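The Cart That Learns the Room

By the time the breakfast crowd clears out at the Trotwood, the housekeeping carts are already rolling, and on one floor a waist-high machine called Jumell is rolling right behind them. It carries fresh linens, hauls the full bags back to the service elevator and, in its newest version, restocks the small stuff. I spent a Tuesday following it up and down the hall, and I had a great time.

Jumell is made by Lungu, a small company that started out building tugs for warehouses. The hauling part is solid. It waits for the elevator without blocking anyone, it backs out of a dead-end hallway neatly, and it ran 11 hours on a charge while I was there. If your staff pushes heavy carts over thick carpet all day, that alone may sell you on it.

But the part I kept coming back to was the restocking. A guest room looks simple until you try to teach it to a machine! Soap is easy. Flat, slippery packets are hard, and so is anything clear. Lungu's answer is to learn from the handwork itself, one small job at a time: pick this out of the caddy, set that down by the kettle, move on. The current training set covers 125 of these little jobs, and the company adds more each month.

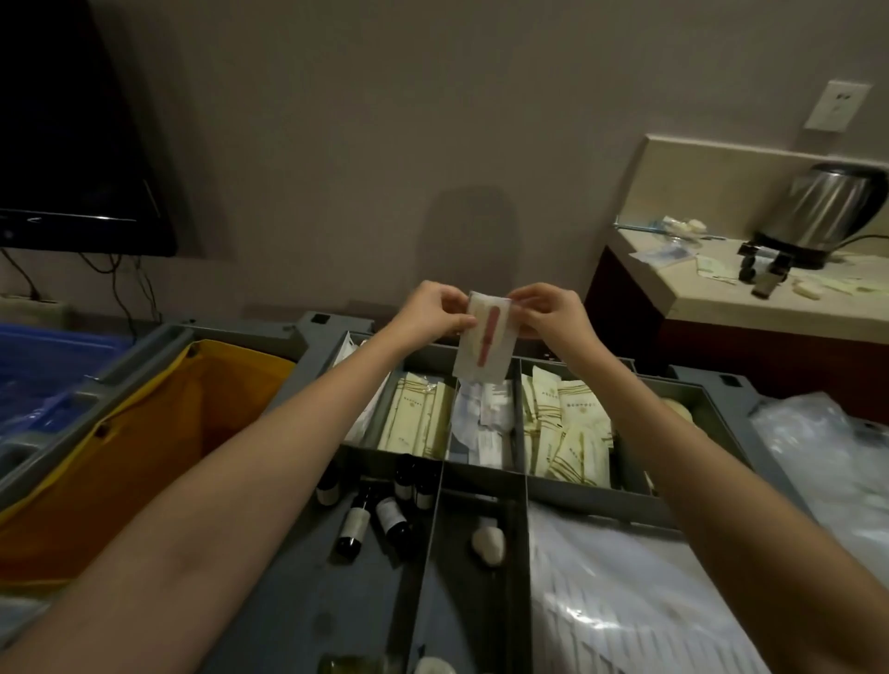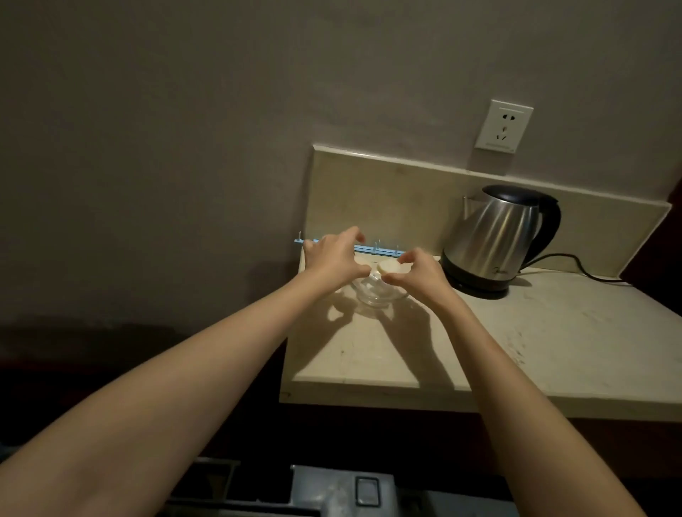 Small items, two hands: a sachet held up over the cart's caddy (first picture), and a small round piece at the rim of a glass bowl on the counter (second picture).

Watch anybody good at this work and you see how much the second hand does. It steadies, it turns, it gets ready for the next thing. Jumell has two arms as well, and the latest software finally lets them work together. Last spring's version would put one arm away before moving the other, and it took forever to set out a single tray. Now it finishes a coffee setup in 80 seconds. A person is still a good deal quicker, but the machine can start on the empty rooms while the crew is busy elsewhere.

I do have gripes. The touch screen is slow to wake, and the speaker chirps every time a door opens (you can turn it down, but not off). Shiny wrappers still fool it now and then. In one room it made 5 tries at a single packet before it gave up and asked for help on the screen.

Lungu leases Jumell by the month, with setup and training for the floor staff included. The Trotwood is keeping its unit through the winter, and a second hotel, the Budetwood, gets one in November. I've already asked if I can come along for the first week, mostly to see how it handles their much narrower halls.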